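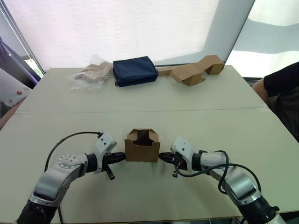
How long can a walrus stay under?

Nine minutes, if the clams are good. Halima Tamuno had timed the old female off Zelodham all through September and written each dive in her notebook.

Dive 243 began just after noon. The walrus went down by the Rukham ice - slowly, tail last - and the water closed over her.

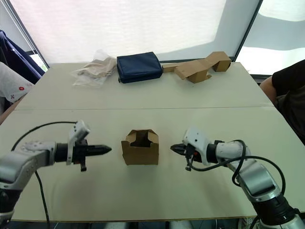 Halima waited with her pencil. At eight minutes a calf called from the ledge. At nine the whiskers came up beside it, and she wrote down the time.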